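Why I'm done with home mining

I switched off my last miner in February and the first thing I noticed was the fridge. I'd forgotten it made a noise! For two years there'd been one sound in our place, a sort of angry hairdryer from the cupboard under the stairs, and everything else was underneath it.

I bought into the idea like plenty of people did. A Brandari unit, second-hand, from a seller in Lurcombe who swore it had barely been used (it had been used). The profit calculator on the Kyei pool site said I'd have my money back in 504 days, and I remember thinking how lovely and exact that was. What it didn't ask was what I paid for electricity after the fixed deal ended, or how often I'd turn the thing down so people could watch telly.

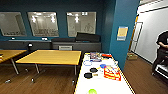
A regular on the Rosex forum told me I was doing it wrong, that the heat is the product and the coins are a bonus, and that anyone venting it outdoors deserves their bill. Fair enough, and I did try that. I ran a duct into the hall and it was really quite cosy in winter. Then came a warm spell, and I was sitting there with the windows open, paying to heat the street.

My real grumble is with the reviews, mine included. We all write up hashrate, watts, noise and payback as though those numbers will sit still. They don't. Difficulty creeps up, the price wobbles, a fan starts rattling, and the lovely exact figure drifts off into the distance – I never got within sight of it.
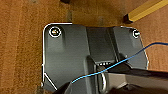

I'd also like makers to be straight about noise. Mine drew over 1000 watts and the box called it "home friendly". Whose home?

If you've got cheap solar and a shed well away from the neighbours, go for it, and I'll be a bit jealous. I learnt loads and I don't regret the tinkering one bit. But at 30 pence a unit I'd sooner just buy a few coins and leave them alone – and have the cupboard back for the hoover.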